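4.2 Reuse of base figures and the question of credit

The claim most often made for shared base figures is that they lower the bar for beginners. A newcomer to 3D character art downloads a ready-made body, adds a morph, borrows a set from someone else and has a finished render by the end of the evening. We don't dispute that this happens. We are less sure that it teaches what its supporters say it teaches, and the evidence offered so far is thin.

Cheon's survey of the Unora gallery is the usual source. Woo-jin Cheon looked at 121 renders posted by new members and found that most named the base figure in the notes under the picture. He took this as a sign of a healthy habit of giving credit. But naming a figure is easy, and Unora's upload form asks for it. The harder cases are the props, the lights, the poses and the hand-painted backgrounds, and his tables say very little about those. In 16 of the renders the notes mention a background by the artist, yet it's unclear whether that means painted, photographed or put together from parts.

We went back to the same gallery in April and read the notes again, this time looking only at poses. Hands were the weak spot. New members tend to leave them in the default position or apply a bought pose without changing it, and a bought hand pose is almost never credited. The fingers are treated as a detail, although they carry much of the feeling in a character picture. A relaxed hand and a grasping one can turn the same figure from bored to threatening. Figure 3 shows a spread hand next to a small everyday object.
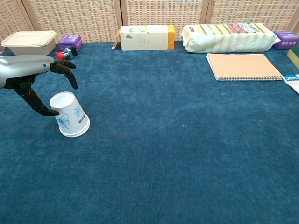
Figure 3. Jointed black hand, fingers spread, beside an upturned paper cup with a blue floral print.

Supporters of the Surusen pose library argue that none of this matters, as its licence doesn't require credit. That is true as far as it goes. A licence tells an artist what they may do – it doesn't tell a viewer who did the work. When a render is praised for its expressive hands and the hands came straight from a library, the praise has gone to the wrong person, whatever the small print says.

Enstead's answer was to add a field listing every item in the file. The idea is sensible on paper. In practice the lists we read were long, full of file names, and of little use to anyone trying to learn how a picture was made. One ran to more than 10 lines and still left out the light set. We also doubt that members read them. Of the comments we looked at, only 2 referred to anything in the list, and both were complaints about a missing link.

There is a further problem with trades, where one member makes a picture as a gift for another. Notes on traded work are shorter and more personal, and credits often drop out in favour of a message to the receiver. The Yoo plug-in, which fills in credits from the scene file, should help with this. Its makers say it does, but their test used scenes built for the purpose, and we would want to see it tried on the messy files that hobby artists keep. Until then we treat the claim as unproven, and the trades are left out of the comparison in Section 4.3.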